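Can a machine do the boring stuff yet? (shop and house)
General chat > Tools and gadgets

bulex_apinya
Serious question for anyone who follows this more than I do. We run a small bike rental and repair place, and at the end of every day there's a pile. Locks, straps, rags, stray bits of hardware, whatever came off the bikes. Somebody has to sort it and that somebody is me. I keep seeing videos of robots folding towels and wiping counters. Is any of it close to real, or should I just hire a teenager for August?

kcaron14
Hire the teenager. My brother-in-law got excited about this and I've sat through all the clips with him. Half of them are sped up, and you never see what happens when the thing drops something under the bench.

McIntyre_Rd
Disagree a little. I worked 14 years in a plant and the arms there were better than any of us at the same part in the same place. The trouble is your pile. Every day it's a different pile. But that gap is closing faster than kcaron thinks, I've seen an arm pick socks out of a basket pretty well.

kcaron14
Pretty well as in how many socks out of ten? And how long did it take? My dishwasher is a robot as far as I'm concerned and it doesn't need a guy with a laptop standing next to it.

annick_l
The dishwasher is a good point though. Nobody built a machine that stands at the sink with a sponge. They changed the job so a box could do it. Apinya, could you change the job? Hooks by the door, one color per hook, customers hang their own lock.

bulex_apinya
Tried hooks! People drop everything on the floor and leave. I love my customers but they're on vacation and they act like it. I had 644 rentals last season and I'd bet good money most of those locks hit the floor at least once.

McIntyre_Rd
Ha. Okay so floor pickup it is. That's harder than a bench because stuff is lying at every angle.

manou_g
Price is the part that would stop me. Say you paid a kid 60 bucks a week to do the closing tidy. You'd be a long way into the future before a robot arm paid that back, and the kid can also pump tires and answer the phone. I'm not against it, I just can't make the math work for a shop your size.

annick_l
Kid also calls in sick and puts the wrong key with the wrong lock. Ask me how I know.

manou_g
Fair. I was that kid once.

closis_lucie
I sort of sit on both sides of this. I did the closing shift at a rental counter in Citham for years, and now I read everything I can find on robot hands. Rigid things don't worry me, give an arm a box of 1,000 identical bolts and go have lunch. Cloth worries me a bit. What really worries me is anything springy, and that's most of Apinya's pile.

kcaron14
So you're agreeing with me.

closis_lucie
For this year, yes - ask me again later.
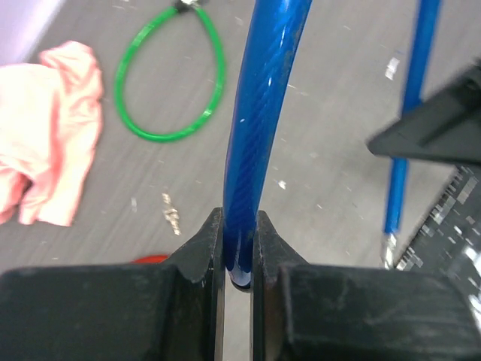
Cable locks are the job I'd use to test any of these machines, way before towels or dishes. The cable has its own opinion about where it wants to go, and when you lift one end the rest swings around and drags its neighbors along. Pinching is the easy part, I'll give the robots that. Those two black fingers have the thick blue cable right down near its tip, and that's the same spot I'd go for if I wanted to thread an end into something. But then look at what else is on the floor with it: a thinner blue one with a metal end, a green one in a loop, a crumpled pink cloth. If you tell it "put the blue one away," which blue does it pick? I'd know from the thickness before I even bent down. And once it has picked, it still has to coil the thing and keep the coil from popping open while it reaches for a hook, and I've watched grown adults lose that fight. So Apinya, if somebody tries to sell you a machine for the shop, hand them two locks from the bottom of your pile and a rag, and see how long they want to stay and chat.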